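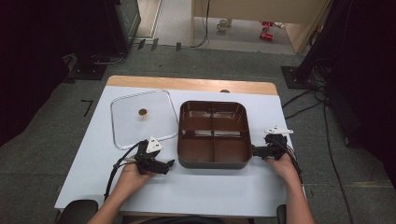 Jagadeesh Marar reckons the Jellier is the first pair of hand-held grippers he'd happily leave with a beginner, and I've come round to his view, mostly. I'd been using the older Vondum set and didn't think I needed anything else.

Jellier (hand-held gripper kit)
Reading time: 3 minutes

The Jellier is a two-handed teaching kit for robots, sold by Buremow. You hold one gripper in each hand, do an ordinary job with them, and the movements are recorded so a robot arm can learn from them later. No robot needed on the day, which I love, as ours lives in another building!

What you get
The box holds two black grippers, a white triangular marker for the top of each, the cables and 5 spare jaw pads. Each gripper has its own cable, so you do have to think about where you're standing (I've wrapped myself up more than once). The recording software is called Montes and comes on a stick. It's plain to look at but it starts quickly.

In use
Kitchen things make a good test. A divided pan with a separate glass lid gives you plenty to do: one hand steadies the pan by its handle, the other hovers between the lid and the pan, and you soon find out how much you normally rely on your fingertips. Glass is the fiddly bit. My first afternoon gave me 110 recordings, and Montes kept 88 of them. The rest were thrown out, nearly all for jerky wrists – mine, I'm afraid.

Weight is fine for an hour or so. After that my forearms start grumbling, and the trigger on the left gripper is stiffer than the right on our set. Buremow swapped it in April without any fuss, though the new one is only slightly better.

Versions
There have been 3 so far. The first had shorter cables, the second changed the jaws, and the current one has a softer grip and a revised manual. Jaws from the second version still fit.

Related articles
Vondum hand controller
Montes recording software
Buremow
Teaching robots by demonstration

Comments
pipkin_t: Do the jaw pads wear out fast? Ours went shiny within weeks.
Oluwa: Mine lasted ages, but I only do cloth and cardboard.
marrowfat: Wish they'd do a smaller grip, my hands ache just reading this.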